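We use cookies to remember your preferences and to count visits. By carrying on you accept this. Manage cookies

House rules for a robot that works inside old computers

I have been meaning to write down the rules we use on the bench, mostly so that I can stop repeating them. A few people wrote in after the last post asking which standard covers a robot arm putting parts into a desktop PC. The short answer is that several standards cover bits of it, and none of them covers the bit I was asked about, so we wrote our own page and taped it to the wall. The page is now four pages. What follows is the current version with some of the reasons.

For anyone new, Plullow is a small refurbishing workshop. We take in office desktops, strip them, test the parts, and build working machines out of what passes. I look after the robot cell. In the year to June we put 617 machines through it, of which 223 needed a processor taken out and another put in. Processor work is a minority of what we do and it has produced most of the rules.

The safety side first. We use the usual published standards for industrial robots and for people working close to them, and we had an outside assessor go through the cell before we switched it on. I am not going to summarise that here. If you are setting up a cell of your own, read the standards themselves and pay for the assessment. A blog is the wrong place to get your stopping distances from.

What I can usefully talk about is the part after that, where nobody is going to be hurt but a board might be ruined.

Rule one is that mains comes off before the case goes on the fixture. The lead is taken out of the back and put in the tray on the bench, where the operator can see it. Switching off at the wall does not count. We then hold the power button in for 30 seconds and leave the machine alone while we do the paperwork. The power supply stays in the case during processor work, closed. Nobody opens a supply, for any reason, and the robot never works on one. If a supply is suspect it is unplugged from the board, unscrewed and sent out whole.

Rule two is that every sticker stays on until the machine is signed off. This one sounds fussy. The supply label tells us the part number and the efficiency rating, and we have been caught out by supplies that look the same and have a different set of connectors. The small paper stickers and cable tags stay on too. Some were put there by the factory, some by whoever serviced the machine before us, and we often can't tell which until we need to.

Rule three is about cables. Any cable that could fall into the working area is moved by hand and checked by hand before the program starts. Our first instinct was to have the arm do it, and we spent far too long on that. A bundle of power leads does not stay where you put it. Now a person dresses the cables back towards the case wall, and the program will not start until that person has ticked the box. If a plug has to come off the board, it gets noted on the job sheet at the time and not afterwards from memory.

Rule four is the one I get asked about. On the socket type we see most, the contacts are in the board and the processor has flat pads. The contacts are very fine and they bend if you look at them wrongly. So an open socket is treated as a live hazard for the board. The cover frame is raised only when the replacement is ready. The socket is photographed straight away, and the photograph is looked at by a person. No tool, finger or gripper goes inside the socket outline except to lift a processor straight up or lower one straight down. 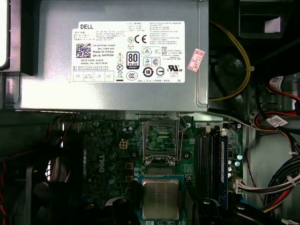
the Plullow bench blog

The approach is where most of the care goes. The processor is held by opposite edges, never by the top and bottom faces, and it is carried level and low over the board. We used to carry it high and bring it down from well above the socket. That feels safer and is worse, for the plain reason that a dropped chip does more damage from higher up. The travel path now comes in from the side that has the fewest tall parts on it, and the arm stops short of the socket for a check.

The check has three questions on it. Is the frame fully back? Is the lever clear? Does the corner mark on the processor match the corner mark on the socket? The operator answers all three on the screen. We did try having the software answer the third one. It was right nearly all the time, and I took it out again after a week, because people had stopped looking.

Rule five is force. The processor is lowered until it touches, the fingers open, and that is all. The arm does not press. It does not nudge either, although there was a setting for that and one of us was very fond of it. If the chip has not settled flat, it is lifted out and the whole step starts again from the photograph. After two failed tries the job goes to a person with a magnifier. The lever and frame are closed by hand. I expect we will automate that at some point, but there is a fair amount of resistance in the lever even when everything is right, and I don't yet trust us to tell a normal push from a bad one.

Rule six, static. The gripper pads are a dissipative material, the arm is bonded to the same point as the mat, and both are tested at the start of each shift with the reading written in the book. The operator wears a strap even if they do not plan to touch anything. They always end up touching something. Memory modules and any other parts that are not being changed are left seated, as every removal is another chance to mark a contact.

Rule seven is logging. Each placement gets a record with the job number, the program version, who was on the bench, the socket photograph and what happened. We have 3807 of these across all kinds of part, and the most useful field by a long way is the free text one at the end. "Cable crept back" appears a lot. So does "wrong corner, my fault", and I am glad it does, as it means people are willing to write it down. We don't use the log to score anybody and that is written on the page as well.

There are two arguments still going on here. One is whether a person should be allowed to reach in while the arm is paused. At present the answer is no: paused is not stopped, and you go to a full stop first. It costs time, it annoys everyone, me included, and I am not changing it. The other is whether we should refuse boards with a little dust in the socket or clean them. Szabó, the firm that repairs our bent ones, would prefer we left them alone and sent them over. We currently do that for anything visible without the magnifier.

Arkonley run a similar cell to ours and have a rule I am thinking of borrowing, where the program has to be started afresh by a different person after any aborted job. With the number of people we have on a shift, that may not be practical. I would like to hear from anyone who has tried it in a small place.

A clean copy of the page will go up once I have fixed the wording of rule three, which two people have now read in opposite ways. Until then, please don't print this post and put it on your wall as it stands. It was written for our fixture and our arm, and yours will want different things in different places.

Sign up to our newsletter and get new posts by email. You can unsubscribe at any time.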